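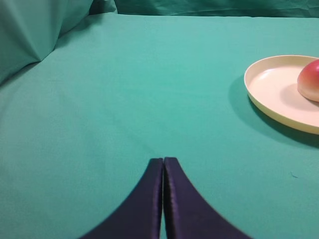 Cloth laid over the table, with a fold left raised at the far corner.

3. Laying the table

3.1 Spread the Brakon cloth over the table and smooth it from the centre outwards. Faint wrinkles will not matter.

3.2 Put the first plate down towards one side - keep the middle clear for now.

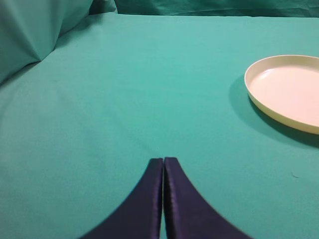 Cream plate on the right, rim upwards.

3.3 Add the second plate and the fruit. 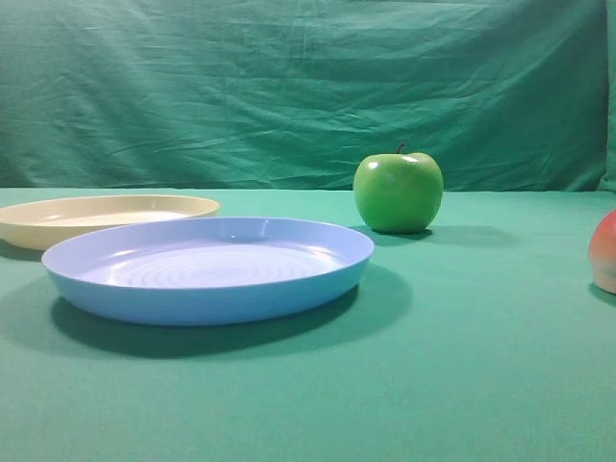 Plates may overlap a little when seen from the front, but should sit flat on the cloth. Stand apples upright.

CAUTION: Do not iron the cloth on the table.

NOTE: Wash plates by hand before first use.

Related guides
Storing the Sturndale cloth
Dudside plates: care and cleaning
Chu fruit set: parts list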